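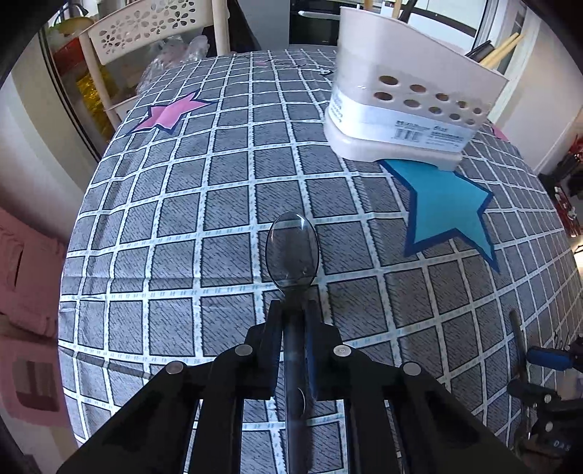 Hand-held gripper build, parallel linkage, slip on thin handles
Shop Projects > Automation > Grippers and end effectors

kerf_loss
5 March 2019
Second version of the hand-held gripper is together. Four-pivot linkage, trigger in the handle, camera looking down over the fingers. The plan is to record hand motions on the kitchen table with a pair of these, then play them back on the arm once the arm is finished. The arm is a Ramaler kit and is still missing its wrist.

Current test object is a clear plastic spoon, held with the handle running back between the linkage arms and the bowl out past the fingertips. Static grip is fine. If I push the bowl sideways against anything, the spoon rotates in the pads. Pads are the blue ones, cast urethane, flat face, no texture. Spring is a Wuyts extension spring from the assortment box, rating unknown.

Two questions. Stiffer spring or softer pads? And has anyone run the fingers with a shallow groove down the middle?

tallboy_lathe
Softer pads. A stiffer spring will crack cheap spoons and wear out your trigger finger. What is the shore hardness now?

kerf_loss
Can says 60A. I have not measured it.

tallboy_lathe
Way too hard for a handle that narrow. You have line contact at best. Go to 30A and let it wrap.

nmorrow_cnc
Disagree. 30A on a narrow finger shears. I did that on a bench gripper and the pads peeled off the backing after 96 cycles, with primer. Groove the pad and leave the hardness alone. A V groove gives you two contact lines and most of the rotation goes away.

tallboy_lathe
A V groove also makes it useless on anything flat. He is going to want to pick up a chopstick and a spatula with the same finger.

nmorrow_cnc
Groove only the rear half. Leave the tip flat.

Mizanur Uddin
Before changing the pads, check the pivots. If the linkage has side play, the two fingers are not parallel under load and the spoon sees a twist whatever the rubber is. Close the fingers on a feeler gauge at the tip, then at the root. If the numbers differ, fix that first. On mine it was reamed holes that had opened up in the printed arms. Pressed in bronze bushings and the problem was mostly gone.

kerf_loss
Did the feeler test. Tight at the tip, loose at the root. So contact is mostly at the tips, with the handle floating behind them. No bushings at present, just shoulder screws through the print.

Mizanur Uddin
That is your rotation. A spoon held at one point will turn around that point.

tallboy_lathe
Fine, bushings first. Then softer pads.

oddlot77
Different subject. That tablecloth is going to cause trouble if you are tracking camera position from the video. It is a repeating grid. Every grey square looks like the next grey square and the matcher will jump by one cell.

kerf_loss
It has large printed stars on it, which break up the repeat. Also the basket of utensils stays put during a run. I logged 2772 frames on this cloth and tracking was lost in 11 of them.

oddlot77
Lost is not the same as wrong. A one-cell jump will not report as lost. Plot the path and look for steps the size of one square. I would also worry about the clear spoon. You can see the grid straight through the bowl.

kerf_loss
Plotted it. One step, close to one cell, at frame 2449. Point taken. I would still like to keep the cloth, since the arm will have to work in a real kitchen.

nmorrow_cnc
Put a plain sheet down while you debug the mechanics. One unknown at a time. What lens, by the way? The straight lines on that cloth bow a lot.

kerf_loss
Wide one off a Ziltico board camera. Calibrated with the usual checkerboard, but only near the center. Corners are black anyway so I mask them.

oddlot77
Redo the calibration with the board out toward the edges. The second gripper spends its time over there.

kerf_loss
Update. Bushings are in on all four pivots, left and right units. Feeler test now reads the same at tip and root on the left, still slightly loose at the root on the right. Spoon holds against a light side push with the original pads. A heavier push still turns it.

tallboy_lathe
30A.

nmorrow_cnc
Groove.

kerf_loss
Casting one of each. Flerero sells the 30A in small cans, delivery is up to two weeks. I will post side load numbers for both when they have cured.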